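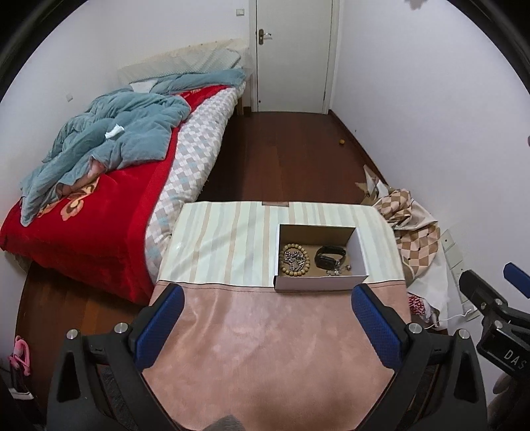
Workshop Tips: Small Jewelry and Other Tangly Things

Tips collected for people who write or tune the software side of a handling setup at home or in a small shop. Most come from the Pesia sorting project, a few from readers. Add your own at the bottom.

Split chains and bands before you plan anything
A beaded bracelet holds a ring shape well enough that a plain circle fit will find it. A chain does not. If your perception code has one class called "bracelet," break it into three: beaded, chain and band. The planner can then pick a different grasp for each. Nicanor Galindo made this change in Skunilell and most of the bad grasps on chains went away the same evening.

Watch for one thing inside another
A silver chain lying inside a ring of yellowish-tan beads will often come back from segmentation as one object with a hole in it. Run the color split first and the outline second. If the two masks still share a border, mark them as a stack and lift the chain first. Pulling the beads first drags the chain along.

Treat dark glossy faces as missing depth
The display on a smart band gives poor depth readings, and filling the gap by averaging the neighbors puts the surface in the wrong place. Leave the hole as a hole. Fit the loop of the strap and work out the face from that. A band standing on its side is easier than one lying flat - you get both edges of the loop.

Keep the walls in the collision map
With an open box, people tend to model the floor of it and forget the sides. Add each wall as its own thin block and pad it by 2 millimeters. White outer walls on a pale cloth are easy to lose, so fit them from the brown cardboard inside, where the contrast is better.

Mask the seams in your table covering
Two covers meeting on one table will give you a long straight edge, and a box detector likes long straight edges. A stitched line is worse. Take a picture of the bare table once, store the lines it finds, and subtract them later. Redo this any time the cloth gets moved or smoothed out. Striped cloth needs a higher edge threshold. We use 65 in Garnitz, up from the default of 20.

Close slowly on thin charms
Use two closing speeds. Run fast until the pads are near the object, then drop to slow for the last part. Set the force limit in the controller, not in the task script, so it still applies when a script crashes. For thin charm bracelets, aim for the clasp or a bare stretch of chain and stay off the pendants.

Approach from the open side
When a charm bracelet runs partly under a band, rank grasps by how much of the object is uncovered. Score first, then check reach. Doing it the other way around throws out good grasps too early.

Name your recordings by what is in the box
Dates are no help three months later. Use the contents and the cover, as in beads-chain-band-striped. Ermanno Lombardi wrote a short script that builds the name from the label file, and it is in the Moldovan tools folder with the rest.

Replay before you retrain
If a grasp goes wrong, play the log back through the planner with the perception output frozen. If it goes wrong the same way, the fault is in planning and more training pictures will not fix it. We keep more than 210 logs for this and run the whole set overnight after each change.

Reader tip: for chains that keep slipping, add a short pause after closing and read the pad gap again. If the gap is zero, open and retry once, then skip to the next item and come back.

Next page: cables, cords and drawstrings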